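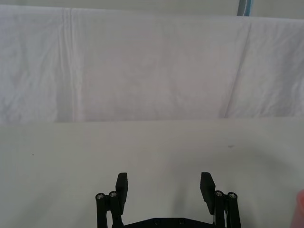 Zundby to Sell Scuffed Bottles at a Lower Price Instead of Scrapping Them

Cladthorpe, 09/07/2018

Zundby, the housewares company, will begin selling returned insulated bottles this fall under the name Second Shelf. The bottles will carry the marks they came back with. Each one is washed, checked and fitted with a new cap and a new seal before it goes on sale. The body is not repainted or polished.

Second Shelf bottles will be sold at the Zundby store in Cladthorpe and at all Diệp kitchen shops. They cost less than a new bottle of the same size. The range starts with the Bondar, a cream insulated bottle with a threaded steel neck, and other models will be added as enough of them come back.

Why the company is doing this

Zundby has taken back old bottles at its store counter for several years. Until now, a returned bottle with a marked body was sent for metal recycling even when it still kept drinks hot and did not leak. Staff at the counter pointed out that many of these bottles had nothing wrong with them apart from their looks.

In March the company stopped sending them away and started sorting them. It has sorted 2,431 bottles to date. Bottles were put into one of three groups: fit to sell after washing, fit to sell with a replacement part, and not fit to sell. A small trial sale followed at the Cladthorpe store, where 312 bottles were put out on one shelf with a handwritten price card. All of them were sold. Buyers mostly wanted them for work, for the car, or for children who lose bottles at school.

Some buyers asked for the most marked bottle on the shelf. Others spent a while turning bottles over to find a clean one. Zundby will sell all Second Shelf bottles of one size at one price, whatever the marks look like, and customers are welcome to pick through them.

What is checked

Every returned bottle goes through the same steps at the Cladthorpe workroom. The old cap is removed and recycled. The inside is soaked, brushed and rinsed. The neck is looked at closely, as a bent rim or a damaged thread will keep a cap from closing properly, and a bottle with either fault is not sold.

Next comes a pour check. Liquid is poured slowly from the open neck into a bowl. Staff watch whether it leaves the lip in a single stream or runs back along the outside of the bottle. A bottle that dribbles usually has a nick in the rim that is hard to see but easy to feel with a fingertip. 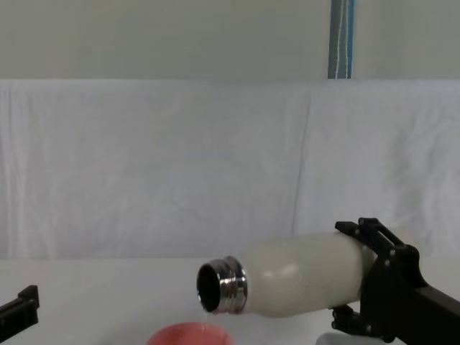

A thin stream falls from the open neck of a white bottle into a pink bowl.

After the pour check, the bottle is filled with hot water, closed with its new cap and laid on its side on a paper towel. It stays there for 6 hours. If the paper is dry at the end of that time, the water is tested with a thermometer and the reading is compared with the chart for that size. A bottle that fails either test goes to recycling.

The last step is a look at the outside. Scratches, scuffs and faded patches are accepted. Deep dents are not, as they can mean the inner and outer walls are touching. Loose or flaking finish is not accepted either. Stickers are removed where they will come off. Names written in marker are removed with rubbing alcohol, and if a name cannot be removed the bottle is not put on sale.

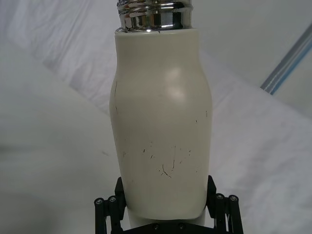

Scuff marks on the lower body of a cream bottle with a threaded metal neck.

What customers should know

Second Shelf bottles come with a plain cardboard tag showing the size and the date of the leak test. The cap is new and is covered by the same terms as a cap bought separately. The bottle itself can be returned within 3 months if it leaks or stops keeping drinks hot. It cannot be returned for the marks on its body.

Care is the same as for a new bottle. Wash it by hand with warm water and dish soap, and leave the cap off while it dries. Do not use bleach or steel wool. For tea or coffee stains, put a spoonful of baking soda in the bottle, fill it with hot water, leave it overnight and rinse it well in the morning. Pull the seal out of the cap once in a while and wash it on its own.

Handing in an old bottle

Anyone can hand in a Zundby bottle at the Cladthorpe store or at a Diệp shop, in any condition and with or without a cap. No receipt is needed. Please empty the bottle first and give it a quick rinse. People who hand in a bottle get a voucher toward any item in the store, including Second Shelf bottles. Vouchers given out by Diệp can be used only in Diệp shops, and those given out in Cladthorpe can be used only there.

Bottles made by other companies cannot be accepted at present. Zundby does not hold caps and seals for them, and the temperature chart covers only its own sizes. Lunch jars and travel mugs are also left out for now. The company is looking at lunch jars for next year.

Spare caps and seals

Zundby will also put spare parts on open sale at the same time. Caps, seals and carrying loops for the Bondar were available before only by mail. They will now hang on a rack next to the Second Shelf bottles in Cladthorpe, and Diệp shops will carry caps and seals but not loops. Customers who are unsure which cap they need can bring the bottle in and try one at the counter.

About Zundby

Zundby makes and sells bottles, food containers and small kitchen goods. Its store and workroom are in Cladthorpe.

Press inquiries: Zundby press desk, Cladthorpe. Sample bottles can be lent to reporters on request. Please state the size wanted and a return date.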